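[Ulter-list] Re: Doors, again (and how long a walk should take)

Hi all,

I've been meaning to answer this thread since Tuesday and kept opening Kimeo to check one small thing, and then it was past midnight. You know how it goes. What a good question, though! I've rebuilt the upstairs of Rikatska twice in the last year and both times it was the doors that made me do it.

For anyone who joined recently: Rikatska is my made-up guesthouse, a walk-through house you visit on the screen, with no puzzles and no story to speak of. You wander about and read the guest book. The downstairs is on the list server if you want to poke at it, the upstairs is still on my machine.
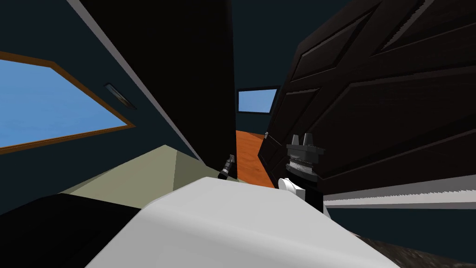 Lachlan Mackay wrote:

> I'm stuck on pacing. My house has a long hall with rooms off it, and
> every tester does the same thing: they run down the hall, open every
> door, glance in, and leave. One of them got through the whole place in
> 15 minutes and said it was "nice". I spent all winter on the kitchen!
> Do I lock things? Do I slow the walking speed? I don't want to nag
> people, but I'd love for somebody to look at the stove.
>
> Also, does anyone still bother with door sounds?

Oh, I feel this. My first testers never found the linen room at all, and the linen room is the best thing I've made.

Please don't slow the walking speed. I tried it and people hated it, me included. What worked for me is in bits and pieces below, in no real order.

1. Give the doors some weight

A closed door is a question, and if all your doors look alike and open at the same speed, people stop asking after the second one. I gave mine three different speeds. The pantry flies open. The bedrooms are ordinary. The door to the back stairs is slow and swings only most of the way, and everybody who goes through it goes through quietly, I swear, even though there is no reason to be quiet in an empty house on a screen.

Spend some time on the hardware too. It's the part a visitor walks right up to, so their eyes are on it longer than on your nice plaster ceiling. I keep one knob and plate for the whole house, the same mottled gray stuff on everything, and let the doors around it change. (Nam, if you're reading, your old tutorial on worn surfaces is still the one I go back to.) 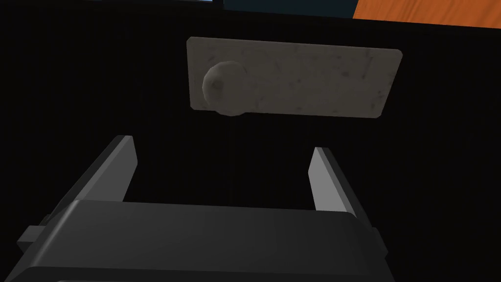 Last updated: February

The other thing I'd say about hardware is to put it at the same height every single time. I had a mix for a while from moving doors between floors, and two people told me the upstairs felt "off" without being able to say why. I fixed the heights and they stopped saying it.

2. Break up the hall

A long straight hall is a running track. Mine used to be one, and people treated it like one. I put a jog in it, only a couple of steps wide, so you can't see the end when you come up the stairs. Then a window with nothing much outside it. People will stand at a window for ages if you let them, it's wonderful to watch! 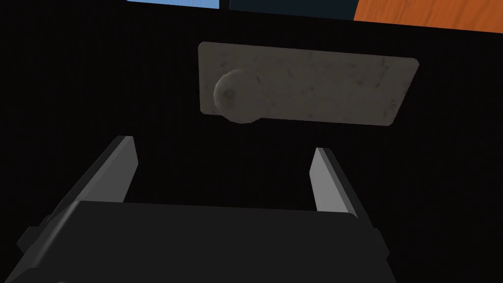
You can do a lot with light as well. I turned the hall lamps down until I was sure I'd gone too far, then left it a day and turned them down again. When the only bright patch is coming from under the kitchen door, your testers will go to the kitchen, and they'll go there slowly, and there's your stove.

Don't go so dark that they can't find their way back. I did that in the cellar and got a very funny email from my sister.

I wouldn't lock anything unless the key is in the very next room. A locked door with nothing behind it makes people cross, and a locked door with a room behind it means fewer people see the room.
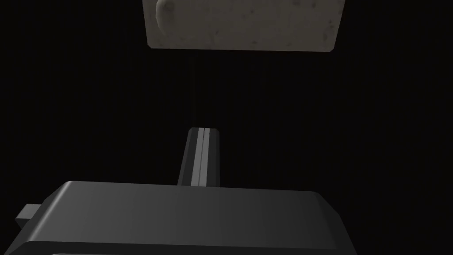
3. Door sounds, yes, please, always

Yes! I recorded 114 of them one summer, going around to friends' houses with a little recorder, and ended up using maybe a dozen. The latch matters more than the hinge. If you only do one, do the latch, and leave a tiny gap between the click and the door starting to move. A creak on every door gets silly fast, so save it for one.

The whole folder is up in the shared area, help yourself. It's almost 350 MB because I never trimmed the silences, sorry.

Lachlan, would you put the kitchen up somewhere so we can have a look? I promise to stand in front of the stove for a good long while. And did you do the oven door as a proper door or is it just painted on? I went back and forth on mine for weeks and I'd love to know what you picked.

Happy building,
June

--
Ulter-list, message 3552
To leave the list, send a blank message with "leave" in the subject.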